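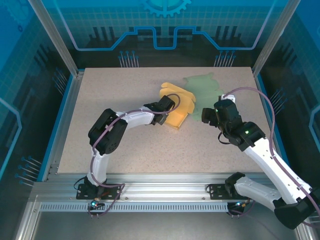 # Chapter 12: Sheets, Folds and Creases

Take a piece of paper from the recycling bin, a used envelope or a page of junk mail, and lay it on the table in front of you. Bend it gently until the two short ends meet, but don't press it down. Now let go. Most likely it will open up again, perhaps not all the way, and lie there with a soft hump in the middle. Do it a second time and run your thumbnail firmly along the bend before you let go. The paper still opens, but it opens into a shape with two flat faces and a line between them, and the line will be with you for as long as the paper is.

You have just made the two things this chapter is concerned with. The first was a bend and the second was a crease, and although we use the words loosely at home (and there's no harm in that), the people who make cartons, folders, sleeves and lampshades for a living are quite particular about the difference. A bend goes away when you stop holding it. A crease stays, and it stays because something in the material has been changed for good along a very narrow strip.

In the earlier chapters we worked with solid stock, with things that have a clear length, width and height and that keep their shape when you set them down. Sheet materials ask for a different kind of thinking. A sheet is nearly all surface. Left to itself it may lie flat, or curl, or slump over whatever it has been dropped on, and one limp sheet can take up a different outline every time you put it down on the bench. Students who have become confident with a saw and a square are sometimes a little put out by this, and we'd like to say early on that it is perfectly normal to find a floppy piece of plastic harder to handle than a block of maple. Go slowly, keep the table clear, and expect to spoil some stock.

## What you will learn

By the time you reach the review questions you should be able to tell a stiff sheet from a limp one by a simple hang test, find the grain in paper and card, mark and score a fold line, and fold a flat blank into an open sleeve with clean corners. You'll also begin to read a folded object backward, by which we mean picking it up, following its edges with a finger, and working out what the flat piece must have looked like before anyone touched it. We are fond of that last skill. It has nothing to do with neat hands, and plenty of students who struggle with a bone folder turn out to be very good at it.

## Words used in this chapter

**Blank.** The flat, cut piece before it is folded. A blank for a simple sleeve may be nothing more than a rectangle; a blank for a lidded carton can look like a map of some unlikely island.

**Face or panel.** Any flat area between two folds, or between a fold and an edge.

**Score.** A line pressed or lightly cut into the sheet so that it will fold there and nowhere else.

**Perforation.** A row of small holes or short cuts along a line. It weakens the sheet, which makes it easier to fold and also easier to tear, and you should decide which of those you want before you start.

**Lip.** The narrow border that shows where one layer ends just short of another, or just past it.

**Memory.** The tendency of a sheet to creep back toward its earlier shape. Plastics have a good deal of it.

Keep the list handy. The workshop cards from Wovivance that many schools use with this book have the same terms printed on the back, with one exception: their cards say "panel" throughout and never "face." Either word is fine in your notebook.

## 12.1 A drawer full of folders

The best introduction we know costs nothing and can be done on the kitchen table. Go around your home and collect everything that was once flat. You will want a cereal box, of course, and an envelope, and probably a milk carton (rinse it first, please), but look further than the pantry. Document folders, the clear cover of a report, the sleeve a calendar came in, a paper lampshade, a shirt collar stiffener, the insert under a tray of cookies. When the first edition of this book was being tried out in the evening classes at Pradbridge, one group brought in so many folded objects on the first night that there was no room left to open any of them, and the lesson had to begin with clearing half the tables again.

Sort what you have into piles. Don't sort by material, tempting as it is. Sort by how each thing behaves when you hold it by one corner. Some pieces will stand straight out from your hand. Some will droop a little at the far end. And some will simply hang down like a wet towel, and these are the ones you'll need to support with your other hand or with the tabletop whenever you work on them.

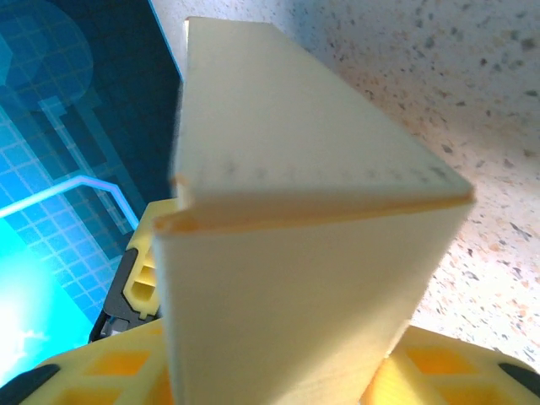

Once the piles are made, choose one object from the stiff pile and look hard at its creases. Hold it near a window or a lamp and turn it slowly, so that the light falls first on one panel and then on the next. A good crease gives you a sudden change from bright to shaded, with very little in between. A poor one gives you a gradual change, and if you run a fingertip over it you'll feel a roundness, almost like the edge of a pillow. Colored and see-through plastics are especially helpful at this stage. Their edges often look deeper in color than their faces, so the outline of the piece is practically drawn for you, and where two layers lie together the color deepens again.

Make a sketch. It doesn't need to be a handsome one. Draw a solid line for each outside edge and a dashed line for each fold, and write "up" or "down" next to every dashed line to show which way the material turns. If you get stuck, which happens to all of us with the trickier cartons, unfold one corner of the real thing and check. You are allowed to look.

## 12.2 Why thickness matters

It is easy to think of a sheet as having no thickness at all, and for a greeting card you can get away with it. Now imagine folding a thick blanket in half, and then in half again. The outer layer has farther to travel around the bend than the inner one, so the edges no longer line up, and you get a little staircase of layers where you hoped for a single clean edge.

The same thing takes place in card and plastic, only smaller. On the outside of a fold the material is stretched. On the inside it is squeezed. Somewhere between the two there is a layer that is neither, and if you go on to study metalwork you'll meet it again under the name of the neutral axis. For our purposes it is enough to remember that a fold uses up some material, and that a blank drawn with no allowance for it will come out slightly wrong. The usual sign is a pair of edges that ought to meet and instead sit one behind the other, leaving a lip.

A lip isn't always a mistake. The Sayce folder, which you'll make in section 12.5, has one on purpose, so that a thumb can find the opening without any fuss.

## Before you begin the practical work

Gather the following and put your name on all of it:

- a steel ruler with a cork back
- a bone folder, or the back of a butter knife
- a soft pencil
- 3 sheets of medium card
- 1 sheet of thin, flexible plastic, any color
- a cutting mat

Those of you using the Novberg practice pack will find the card and the plastic already cut to size. The pack has far more card in it than you'll use in this chapter, and the remainder should be stored flat, under a book, until the box project in chapter 14.

Wipe the table down before you lay out your materials. A single crumb under a sheet of plastic will leave its mark as soon as you press on it, and plastic, unlike card, doesn't forgive you for it. Then turn to section 12.3 and read the instructions for the hang test all the way through before you pick anything up.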